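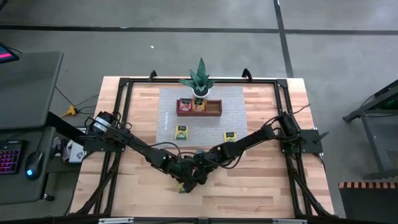

**Ticket: tea tray, third compartment / Culthorpe break area**
**Status:** open, waiting on parts

Hello again, and thank you for being so patient with us over what is, I know, only a tea tray!

You wrote that the packets from the new Farano box won't sit properly in the wooden tray, and that people keep finding them on the placemat. I've been through it this morning and this is where I've got to.

- Left compartment: takes the red-and-green packet. Fine.
- Middle compartment: takes a yellow one. Also fine.
- Right compartment: still nothing in it, with two more yellow packets lying on the gray mat below the tray.

My first thought was that the right side was narrower, so I tried a Farano packet in it at my own desk, in the spare tray (same Grarkent model), and it stuck at the corners until I ran a little sandpaper down the divider. Six strokes did it. I'd love you to try the same on yours, gently, and wipe the dust out before any tea goes back in.

The pale mark on the mat is a separate matter. Please try a damp cloth first, and do leave the succulent where it is, up behind the tray, as it seems a good spot for it.

We have 300 packets left in the cupboard, so no need to reorder yet. I'll keep this open until I hear how the sanding went.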